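Subject: Re: [fantasy-film] Witch's cloak in the Erkano remake – which cut are we talking about?

List,

Replying to several messages at once, to keep the thread short. Earlier text is trimmed to the parts I answer.

> The new trailer gives the witch a backstory in under a minute and
> she is already apologizing for the curse. In the original she has
> 8 scenes and never explains herself in any of them. I would like
> someone to tell me what the remake gains by it. Also, the cloak
> is the wrong color.

On the color first. There are two prints of the original Erkano in circulation. The theatrical print has the cloak in a strong orange in the tower scenes. The television master, made later by Paucar, was pulled toward red to match the dragon footage. Anyone who grew up with the broadcast version remembers a red cloak. The remake trailer follows the theatrical print.

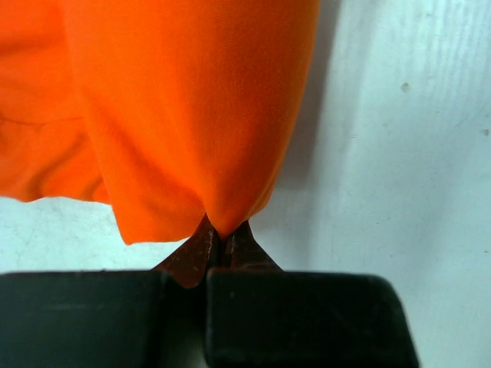 Erkska replied off-list that the tape release is different again, with the orange kept in the tower and the red used only after the christening, and asked that this be passed on. I have not seen the tape. If it is correct, the count of versions goes to three, and the comparison page on the list site needs another column.

On the backstory. The trailer is cut from the first act only, as far as I can tell from the sets. The curse itself appears for a few frames and the line readings over it come from another scene; the room tone changes under the second sentence. I would not treat the apology as evidence of anything until the full scene is out. Trailers for the last two Paucar pictures used dialogue that was missing from the finished films.

As to what is gained: the original witch has no stated motive apart from the missed invitation. That worked at 74 minutes with songs. The remake is listed as a full-length feature without songs, and she is now the lead. A lead with no motive is hard to write for that long. I would still prefer less of it than the trailer suggests.

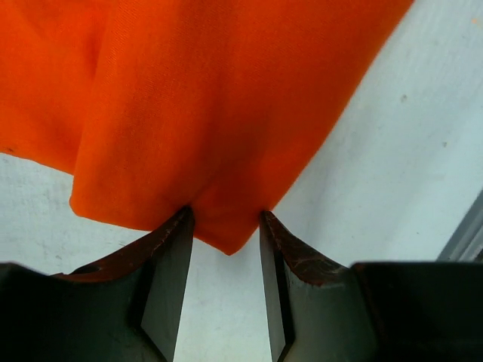
Orange cloth, hanging in folds.

Next, the dragon. Someone asked whether the change will be done on screen or behind smoke. The original used smoke and a cut, then 20 seconds of dragon before the first line. The trailer shows a wing and a shadow on the castle wall. The wing is jointed differently from the original, with the claw at the bend and not at the tip. That agrees with the concept drawing shown at the Irkville screening in August, so the design was probably settled by then.

I have no information on the raven. The credits list as posted has no voice part for it – this could mean that it does not speak, or that the list is incomplete.
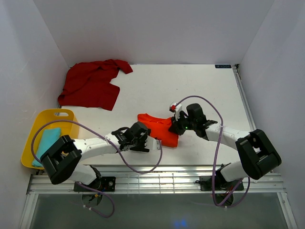
Vol. 3, No. 3

The line above is where the newsletter copy starts, for those reading this in the combined mailing. Items for the next number:

Version comparison for Erkano, with the tape release added if a copy can be found. Please send the running time and the wording on the label before sending anything else.

Corrections to the song index. The lullaby is listed twice under different titles. The second entry should be removed and its page reference moved to the first.

A short note on the narrator, who is dropped from the television master after the opening and comes back for the last shot. I have the cue sheet for this but not the matching reel.

Please trim quotes when replying and change the subject line if you only want to discuss the dragon.

-- 
list archive and newsletter, Irkville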